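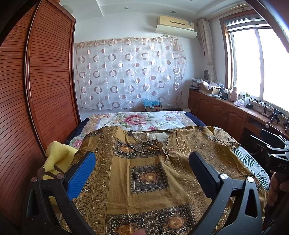 Llevaba todo el invierno prometiéndome que en febrero volvería a salir con la Bilby, y por una vez cumplí. Es una balandra pequeña, vieja y bastante terca, y después de tantos meses en seco me costó media mañana recordar por dónde pasaba cada cabo. La escota de mayor la pasé al revés dos veces. Parveen me miraba desde el pantalán con su termo de café y no dijo nada hasta la segunda, que es lo que hacen las buenas amigas.

Salimos de Flodbridge pasadas las diez, con la marea empezando a bajar y un viento del suroeste que en la bocana parecía poca cosa. Fuera ya era otra historia. Tomamos un rizo a la altura de la baliza y la Bilby se enderezó, agradecida, y se puso a caminar como cuando era joven (bueno, como me imagino que caminaba, porque yo la compré ya con sus años).

La idea era fondear en la cala de Rakena, comer tranquilas y volver con la corriente. Nos quedamos a 3 millas. El viento roló al oeste, la ola se puso corta y antipática, y a Parveen se le fue el color de la cara justo cuando yo sacaba las empanadillas - de atún, encima, pobre mujer. Viramos y nos metimos al abrigo de la punta, y allí, con el ancla en el fango y las gaviotas gritando, pasamos dos horas estupendas hablando de todo y de nada.

A la vuelta me atreví a mirar la cuenta del varadero: 274 por el antifouling y los ánodos, y más de 900 si al final cambio la mayor. Hashini Gunawardena, que me cose las velas desde siempre, dice que le queda otra temporada si le refuerzo el puño de escota. Le he dicho que sí antes de que cambiara de opinión. La semana que viene se la llevo al taller, y mientras tanto engrasaré los winches, que rechinan muchísimo.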